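**Grura Open Day** is a yearly robot demonstration at the Luveo workshop in Doãn. I've been twice now, so I'm writing this page up from my own notes (fix it if you spot a mistake!). The latest one was on 19th January, and 300 people signed up.

## The bag table

Most visitors head straight for the two-arm cell, and so did I. The crew was showing Bumon, their control software, on a job any parent knows: a tote bag and a bunch of school and office supplies. I stood there for ages – way longer than I'd planned – and the folks behind me were very patient about it.

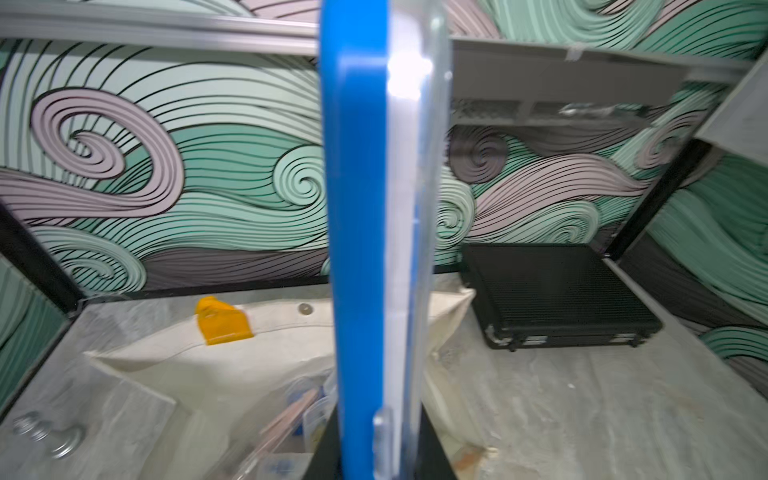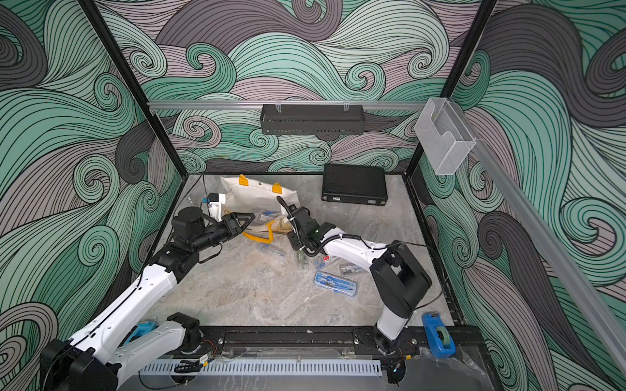
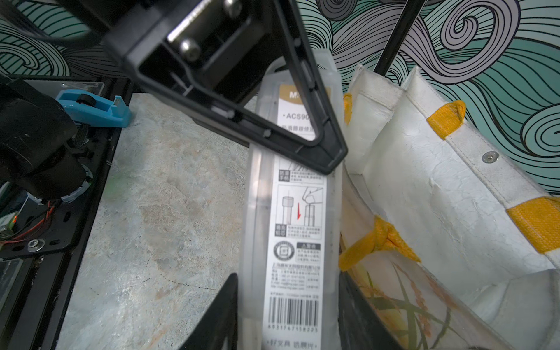
## What visitors ask

The big question is always whether the arms follow a script. The guide told us Bumon was trained on 4,000 practice runs, and that cloth is still the hard part, what with handles that flop over and sides that fold differently each time. Clear packaging is tricky too, she said, and having used self-checkout machines I believe her.

## Getting in

Entry is free, but you do need to book. Bus 31 stops right outside the workshop gate, and the demo hall is up the ramp on the left. Go early if you want a spot near the front, and bring a sweater (the hall is chilly in January!).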